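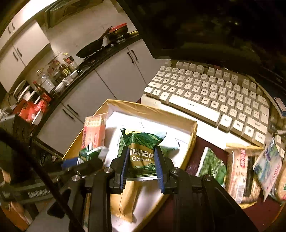

3.2 The Snack Task

Figure 2. A green pea packet held between the blue pads of one gripper, over the box. A second gripper is at the left, and more packets stand on the table to the right.

Each team in the course had to choose a household job and gather its own demonstrations of it. Ours chose snacks. The choice was made at 11 p.m. by people who had not had dinner, and we defend it here on scientific grounds.

Packaged snacks turn out to be poor subjects for a gripper. A wooden block has the same shape before and after it is picked up. A packet of peas has opinions. It is thick where the peas have settled and nearly flat where they have not, and the film creases wherever it is pressed (Figure 2, top of the held packet). Our first plan, written for the course proposal, treated every packet as a rectangle. The plan received full marks and was of no further use to us.

The task itself is simple to state. Using two hand-held grippers, the operator moves packets between the table and an open box, one at a time, without dropping or crushing any. An episode ends when the operator says "done" and lets go of the last packet. We recorded 1766 episodes over 6 weeks, all at a home table instead of the lab bench, which the Fjeld group had booked for most of the term. The keyboard and the screen stayed on the table throughout. We wanted clutter in the background, and cleaning up between sessions would have required an agreement about who did it.

3.3 Handling the Data

Each episode was given a label by the operator and then checked by a second team member using Cuden, the labeling tool supplied with the course. We allowed three labels: clean, slipped and crushed. A fourth label, eaten, was proposed in July and voted down, although the log has a notes field and the notes field is not silent on the matter.

Slips were far more common than crushes. Most happened when the packet was gripped by its sealed top edge, where there is nothing inside to hold. Operators learned to reach lower, and the later episodes are visibly better for it. This is good news for the operators and a nuisance for the dataset, as the early and late halves now show two rather different skills. We kept both and marked the week on every episode, so that anyone training on the data can drop the part where we were bad at it.

We also held back 20 episodes with packets that appear nowhere else in the set. The Traltton team, who had chosen sock folding, offered to collect theirs the same way so that the two projects could be compared. Their socks were all black and we have not yet been able to tell their episodes apart.

3.4 Limits

All of the recording took place in one home, with one box. Lighting is uneven, and the bottom of the box is often washed out to plain white, so that a pale packet lying flat on it can be hard to find. We tried a darker liner for one afternoon. The grippers picked up the liner.

The policy trained for the Lumlow demo day used only the clean episodes, and its results are given in Section 4.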